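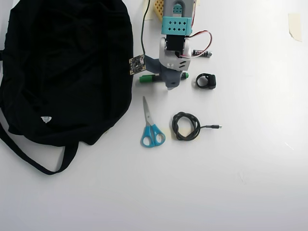 작은 전자 부품을 천 가방에 담아 옮길 때, 담는 순서를 정해 두면 분실이 줄어드는가?
우리 자료로는 그렇게 말할 근거가 부족하며, 분실 기록의 차이는 담는 순서보다 작업 끝에 상판을 다시 확인했는지 여부와 더 가까이 움직였다.

4. 부드러운 가방, 딱딱한 부품

4.1 문제가 되는 주장

정리 지침서에는 가방을 꾸리는 순서에 관한 조언이 빠지지 않는다. 무거운 것을 아래에, 자주 쓰는 것을 위에, 작은 것은 주머니에 넣으라는 식이다. Wuraston 지침도 이 계열에 속한다. 이 지침은 부품을 담는 순서를 고정하면 빠뜨리는 물건이 줄어든다고 단정하는데, 그 근거로 제시된 것은 사용자의 만족도 응답뿐이다. 만족도가 높다는 사실에서 물건이 덜 없어졌다는 결론으로 건너가는 과정은 설명되어 있지 않다.

이 절에서는 지침이 전제하는 것 하나를 따로 떼어 살핀다. 가방이 일정한 모양을 유지하고, 따라서 어떤 물건이 어디에 들어 있는지 사용자가 예측할 수 있다는 전제다. 상자나 경질 케이스라면 받아들일 만하다. 천 가방의 경우에는 처음부터 의심스러웠다.

천으로 된 가방은 내려놓는 방식에 따라 윤곽이 달라진다. 그림 1의 검은 가방은 흰 상판 위에 누운 채 표면 전체에 깊은 주름이 잡혀 있고, 끈 하나가 아래쪽에서 고리를 이루며 밖으로 나와 있다. 배낭인지 토트백인지도 겉모습만으로는 정하기 어렵다. 이런 상태의 가방에서 ‘위’와 ‘아래’가 무엇을 가리키는지 지침서는 답하지 않는다. 입구 쪽을 위라고 부를 수도 있고, 천장을 향한 면을 위라고 부를 수도 있다. 우리가 검토한 기록에서도 두 용법이 섞여 쓰였으며, 한 작성자가 같은 쪽 안에서 둘을 번갈아 쓴 사례도 있었다.

4.2 자료

분석에는 Clekov 공동작업실의 대여 대장을 사용했다. 이 작업실은 회원에게 실습용 부품을 천 가방에 담아 빌려주고, 반납 때 품목별로 확인 기록을 남긴다. 대장에서 가방 90개의 이력을 추렸고, 여기에 딸린 품목 기록은 모두 3928건이다. 마지막 기록의 날짜는 2019년 11월 28일이다.

품목은 6개 범주로 나누었다. 전지류, 회로 기판, 필기구, 테이프류, 전선과 케이블, 그리고 조립용 블록이다. 범주는 대장의 원래 분류를 거의 그대로 따랐다. 다만 ‘기타’로 적힌 기록은 내용을 읽고 다시 배정했다. 재배정은 기록자 2명이 따로 진행한 다음 어긋난 항목만 함께 검토했다. 끝까지 합의하지 못한 항목은 분석에서 뺐는데, 대부분은 “작은 것”, “그 노란 것”처럼 적혀 있어 무엇인지 알 수 없는 경우였다.

대장의 한계는 분명하다. 반납 때 없던 물건이 사용 중에 소모되었는지, 상판에 남았는지, 다른 가방으로 들어갔는지 구별되지 않는다. 전지와 테이프는 소모품이기도 해서 특히 문제가 된다. 대여 장부를 이용한 다른 글에서는 이 구별을 무시하고 모든 결손을 분실로 셈하는 일이 흔한데, 그러면 분실률은 당연히 커지고 어떤 지침이든 개선의 여지가 많아 보인다. 우리는 소모로 볼 수 있는 결손을 분리해 두었고, 그 분리가 완전하다고 주장하지는 않는다.

4.3 상판과 가방의 경계

대장의 비고란에서 가장 자주 만난 표현은 “가방 밑에 있었음”과 “가방 옆에 있었음”이다. 처음에는 둘을 같은 것으로 보았으나 읽어 갈수록 나눌 필요가 생겼다. 옆에 있던 물건은 대개 확인만 하면 찾을 수 있다. 밑에 있던 물건은 가방을 들어 올려야 나타나고, 가방을 들어 올리는 순간은 보통 작업 자리를 떠나는 순간과 겹친다.

가방이 납작하게 퍼져 있을수록 이 경계는 흐려진다. 그림 1에서 작은 정사각형 회로 기판은 검은 가방과 흰 상판이 만나는 선에 놓여 있다. 위치를 말로 적으라고 하면 사람에 따라 ‘가방 가장자리’라고도, ‘책상 위’라고도 쓸 것이다. 은색 뚜껑이 달린 작은 검은 원통형 전지는 가방에서 떨어져 상판에 누워 있어서 이런 혼동이 덜하다. 색도 관계가 있을 수 있다. 흰 상판에 놓인 검은 물건은 눈에 띄고, 같은 물건이 검은 천의 주름에 들어가면 사정이 달라진다. 그러나 이것은 추측이다. 대장에는 가방의 색이 적혀 있지 않았고, 우리가 따로 잰 것도 없다.

Lirnico의 사용 설명서는 이 경계 문제를 ‘작업 구역 분리’로 해결하라고 권한다. 상판에 테이프를 붙여 가방의 자리를 표시하고, 그 안쪽에는 부품을 두지 말라는 것이다. 그럴듯한 권고이고, 비용도 들지 않는다. 문제는 천 가방이 표시한 자리 안에 머무르지 않는다는 데 있다. 내용물을 꺼내면 가방은 옆으로 퍼지고 끈은 더 멀리 흘러나온다. 설명서의 삽화는 하나같이 네모반듯하게 선 가방을 보여 주는데, 대장의 비고란에는 그런 가방에 관한 언급이 한 번도 나오지 않는다.

그림 2에서 가방은 흰 상판의 왼편을 크게 차지하며, 오른쪽 윤곽은 고르지 않게 부풀어 있다. 긴 검은 끈은 왼쪽 아래에서 넓고 느슨한 고리를 그린 뒤 가방 몸체 밑으로 들어간다. 상판에는 베이지색 마스킹 테이프 한 조각이 붙어 있고, 그 옆에 구멍이 고르게 난 노란 블록이 비스듬히 놓여 있다. 우리는 이 테이프를 구역 표시로 해석하지 않는다. 테이프가 붙어 있다는 사실만으로 용도를 정하는 것은 앞서 비판한 추론과 다르지 않기 때문이다.
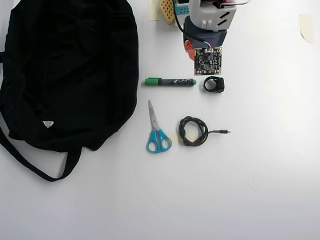 구역 분리의 효과를 평가하려면 가방이 실제로 차지하는 면적을 먼저 물어야 한다. 설명서가 상정하는 면적은 가방이 서 있을 때의 바닥 면적이다. 누운 가방은 옆면 전체가 상판에 닿고, 여기에 끈이 만드는 고리의 안쪽이 더해진다. 고리 안쪽은 묘한 공간이다. 가방의 일부라고 하기도 어렵고 빈 자리라고 하기도 어렵다. 비고란에는 “끈 안쪽에 둠”이라는 기록이 여러 차례 나오는데, 작성자들은 그곳을 임시 보관 장소로 여긴 듯하다. 끈을 당기면 그 안의 물건도 함께 쓸려 간다는 점은 기록에 드러나지 않는다.

4.4 순서 고정의 효과

담는 순서를 적은 카드가 가방에 들어 있던 시기와 그렇지 않던 시기를 비교했다. 카드는 5월에 도입되었다. 단순 비교에서는 카드가 있는 쪽의 결손이 적었다. Wuraston 지침을 지지하는 사람이라면 여기서 멈출 것이다.

그런데 같은 5월에 반납 절차도 바뀌었다. 가방을 들기 전에 상판을 한 번 훑고, 가방을 든 뒤에 그 자리를 다시 보라는 문장이 반납 용지에 추가되었다. 두 변화가 동시에 일어났으므로 시기 비교만으로는 어느 쪽의 효과인지 가릴 수 없다. 우리는 반납 용지의 확인란이 채워진 기록과 비어 있는 기록을 나누어 다시 보았다. 확인란이 채워진 기록끼리만 놓고 보면 카드의 유무에 따른 차이는 거의 사라졌다. 확인란이 빈 기록에서는 카드가 있어도 결손이 줄지 않았다.

이 결과를 지나치게 믿을 생각은 없다. 확인란을 채우는 사람은 원래 꼼꼼한 사람일 수 있고, 그렇다면 확인 절차의 효과라고 부르는 것도 절반쯤은 사람의 차이일 것이다. 확인란에 표시만 하고 상판은 보지 않은 경우도 틀림없이 있다. 그래도 순서 카드에 효과가 있다고 주장하려면 이 비교를 넘어서는 자료가 필요하다. 우리가 아는 범위에서 그런 자료는 제시된 적이 없다.

범주별로 보면 양상이 고르지 않았다. 회로 기판은 결손이 드물었다. 값이 나가고 대체하기 번거로우니 사람들이 신경을 쓰는 것으로 보인다. 필기구는 어느 조건에서나 잘 없어졌다. 부품 가방의 펜은 가방 밖에서도 쓰이는 물건이고, 주머니에 꽂혀 나가는 물건을 담는 순서로 붙잡아 둘 방법은 없다. 전선과 케이블은 결손보다 엉킴에 관한 기록이 많았는데, 엉킴은 이 절의 관심 밖이므로 다루지 않는다. 조립용 블록은 기록 방식이 제각각이어서 판단을 미룬다. 한 덩어리로 끼워 둔 블록을 하나로 적은 사람과 조각마다 적은 사람이 있었고, 해체된 채 반납되면 오히려 개수가 늘어나는 일까지 생겼다.

4.5 표지의 역할

가방에 달린 작은 표지도 정리 문헌에서 자주 과대평가된다. Seo 분류표는 가방 겉면에 식별용 표지를 붙이면 “내용물의 위치가 명확해진다”고 적고 있다. 표지가 알려 주는 것은 기껏해야 어느 가방인가, 또는 어느 면이 보이고 있는가이다. 그림 1과 그림 2의 가방에는 아래쪽 가운데 부근에 작은 흰 삼각형이 있어 검은 천에서 쉽게 눈에 띈다. 이 삼각형을 보고 안에 무엇이 들었는지 말할 수 있는 사람은 없을 것이다.

방향을 알려 주는 기능은 인정할 만하다. 구겨진 천 가방은 어디가 앞인지 헷갈리기 쉽고, 밝은 점 하나가 기준이 될 수 있다. 다만 그 이점이 분실 감소로 이어진다는 주장은 별개의 것이다. 대장에서 표지가 있는 가방과 없는 가방을 나누어 보았을 때 결손의 차이는 뚜렷하지 않았다. 표지가 있는 가방은 대체로 새것이었고, 새 가방에는 새 부품이 들어 있었다는 점도 비교를 어렵게 한다.

4.6 남는 문제

경질 케이스로 바꾸면 해결된다는 반론이 있을 수 있다. 가능하다. 칸이 나뉜 케이스에서는 빈칸이 곧 결손을 드러내므로 확인이 쉬워진다. 그러나 Clekov의 회원들은 케이스를 빌릴 수 있었는데도 천 가방을 골랐고, 비고란에 적힌 이유는 가볍다, 어깨에 멘다, 접어 둘 수 있다는 것이었다. 이 선택을 무지나 게으름으로 돌리는 지침은 사용자를 설득하지 못한다.

또 하나, 우리는 가방을 푸는 과정을 거의 알지 못한다. 대장은 대여와 반납의 시점만 기록하고 그 사이의 상판은 기록하지 않는다. 부품이 어떤 차례로 나왔는지, 쓰고 난 것이 상판에 얼마나 머물렀는지, 가방이 몇 번이나 옮겨졌는지 알 수 없다. 5절에서는 반납 직전의 상판을 직접 관찰한 소규모 기록을 이용해 이 공백의 일부를 다루되, 관찰자가 곁에 있다는 사실이 회원들의 확인 행동을 바꾸었을 가능성부터 검토한다.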